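Rorkerska Bakes Its Last Loaf at the Old Corner, and the New Place Opens Soon
Mar 16, 2018

If you've been driving past the old Rorkerska bakery in Dremgate and wondering why the windows are papered over, I have news, and most of it is good! The shop is moving three blocks down to the former Ferreira hardware building, and from what I saw when I stopped in, the new kitchen is going to be a big step up.

I've been buying my rye there for years (the dark one with caraway, sliced thick, toasted until the edges almost burn) so I was a little panicked when the sign went up in February. The note on the door only said "closed for now," and you can imagine what that did to my group chat. One friend swore it was turning into a phone store.

So I called, and then I walked over, and it's all fine. The lease ran out on the old corner and the bakery found a bigger spot with a real loading door in back. The new place is 1352 square feet, and a good chunk of that is going to ovens and a long proofing area. There will be two small tables by the front window, which is two more than the old shop ever had. I plan on being at one of them a lot.

The menu stays mostly the same. Rye, potato bread, the braided egg loaf on weekends, and those little poppy seed rolls that sell out before I'm even dressed. New this spring is a short list of hot sandwiches, pressed on the griddle with butter and served until mid-afternoon. I got to try the one with ham, Swiss and sour pickle on potato bread and I ate the whole thing standing up. The bread gets really crackly on the outside but stays soft in the middle, and the pickle cuts through all that cheese. I'd skip the mustard they offer on the side, it's pretty sweet, but that's just me.

They'll also be carrying Lurnora butter, the cultured kind in the gold paper. It isn't cheap, but on warm rye with a pinch of salt I'd call it dinner.

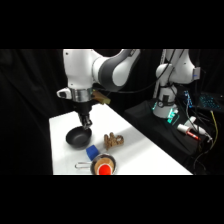 Prices are going up a little, mostly on the bigger loaves. I asked about the rolls first, obviously, and those are holding where they were. The bakery expects to turn out roughly 600 pieces on a busy morning once both ovens are running, so maybe I'll finally get some of those rolls without setting an alarm!

The opening is planned for early next month, as long as the last inspection goes through. Parking is in the lot behind the building, and you get to it from the side street. Bring cash for the first week or so, the card reader hasn't been hooked up yet.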